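November, bench 2, Gendura block stock

Top white table used for the fit check. Surface is scuffed, with grey smudges, fine scratches and a few tan chips; no refinishing planned before the Fallow order is packed. Blocks laid flat, edge to edge, to compare end faces. Pink has a slightly chalky finish, so it goes on the recoat list.
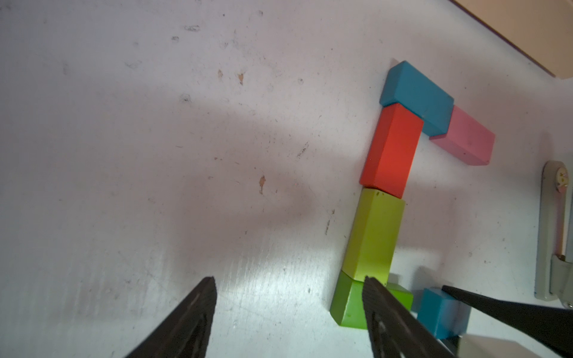 Reply from Niskanen: recoat only after the 700 batch is graded, otherwise the colours get mixed between trays again. Agreed.

Stock sheet gives 2,000 ordered, 988 graded to date. Hesurent primer to be tried on offcuts first, one thin coat, left overnight. Check corners at 08:30.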